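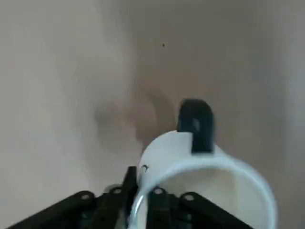 Bjarke Gunnlaugsson said the same to me in July: you can't scrub tea stains out of a white mug, you must soak them. But how long, and in what? Mine is white with a black handle, and I am afraid the black will become grey.

Posted by Ya-wen Hung

**Sorcha Gillies**

Bicarbonate of soda. One spoonful, a few drops of water, rub with a soft cloth. I have done so for years on all my cups and the handles are fine. Do not use steel wool, it leaves grey lines.

**Lærke Kvaran**

I would soak it first. Put the mug upright in the sink, fill it to the stain with warm water and one spoon of soda, and let it stand for 29 minutes or one hour, it is not so exact. In this way the handle stays dry. Then rub as Sorcha wrote. If there is a small dark mark which does not move, it is maybe a chip in the glaze and no cleaning will help.

**Ragnheiður Holst**

dishwasher, 70 degrees. Mine lost some colour on the handle though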